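Re: block sorting baseline, Zistau method

kweldu
We trained on 108 demos, then swapped the color labels to see if the policy cared. It did not.

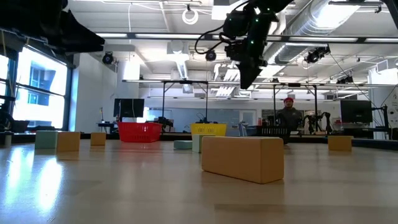

Foam blocks and the two baskets

pronon_fan
108 demos is a rounding error. Mersha used 2,412.

kweldu
And Mersha still reports 28 trials. I'll take my rounding error -- we ran 30.

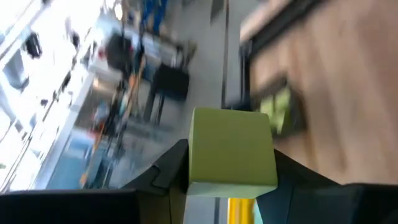

Desta Yimer
Wrist view, green cube between the fingers. I'd drop the side camera and rerun before blaming the labels.

pronon_fan
Disagree. More data first.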